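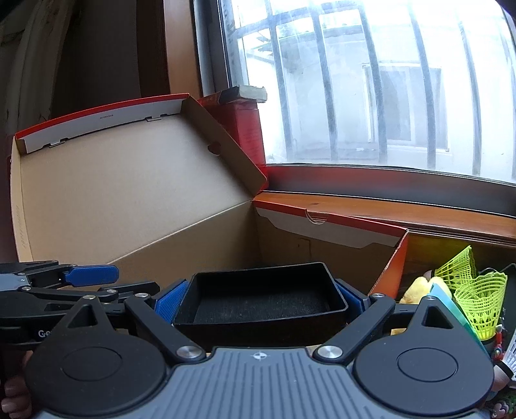 **How many hand-held grippers should we put in next year's budget?**

Four, bought as two pairs, plus a decent pile of spare pads.

I've been asked that one in the hallway so often that I'm giving it the top spot this month! The longer version goes like this. We have been getting by on one working pair at Hustinus, and a pair is what you need, one for each hand. When a screw works loose or a pad starts to peel, everybody stops. Last fall we lost most of a week waiting on a linkage arm from Jutomar (it came in a box big enough for a microwave, but that's another story). With a second pair on the shelf we just swap and keep going, and the repair can happen whenever somebody has a free hour.

I did price out a third pair. I really did, I had it in the spreadsheet in green and everything. But we only have two people trained well enough to do the fiddly stuff, putting little trays into boxes and taking them back out, and I can't see asking for gear that would sit in a drawer until June.

Now, the part of the budget that always gets squeezed is the small stuff, so I'm going to be a pest about it. Pads wear. The blue textured ones grip beautifully when they're fresh, and then one day you notice you're squeezing harder than you used to. Plurach sells them in packs of 30 and that's the line I'd fight for if we get told to trim. Pivot screws too, and the right driver for them – please, not the one from my kitchen again.

Then there's the question of things to pick up. I had a whole back-and-forth with Marion Semple over whether we should buy one of those matched sets of practice objects. They look lovely in the catalog. Marion's view was that we should spend that money on pads and keep using ordinary household things, and after a few days of sulking I came around. A shoebox with a lid, a plush toy, a few plastic shuttlecocks, that sort of thing gives you plenty of variety in stiffness and shape. So the object line is tiny this year, and if you have small boxes or odd little containers at home that you don't want, bring them in! Clean ones. No glass, and nothing you'd be sad to see squashed.

We also talked about whether to lease instead. Chidiac has a lease plan and the monthly figure looks friendly, but repairs are only covered if you ship the whole unit back to them, and shipping is on us. For a one-time event I'd lease in a heartbeat. For something we pick up every working day I'd sooner own it and have the parts in a drawer here.

A few things I still need to settle before the request goes in:

- Whether Jutomar will hold last year's price on the second pair. I've left two messages.
- Storage. The current pair lives on an open shelf and I'd like proper cases, but cases cost more than you'd think, so it may be foam and plastic tubs.
- Training time. I've put in hours for two more people to learn, which is a staffing cost and may have to move to a different page of the form. If you know which page, come find me.
- Cables. We never have enough cables. I've stopped trying to explain it and I just add a line for them.

The request is due Friday, February 21, 2025, and I'd like to have it done the day before so I can sleep. If you've used the grippers and there's something that drives you up the wall, tell me now and I'll see if it can be fixed with money. Heavy handles, sore thumbs, a pad that won't stay put, all fair game. Email is fine, or stick a note on my monitor.

And whoever borrowed the small calipers, they're in the budget too now, so you may as well keep them.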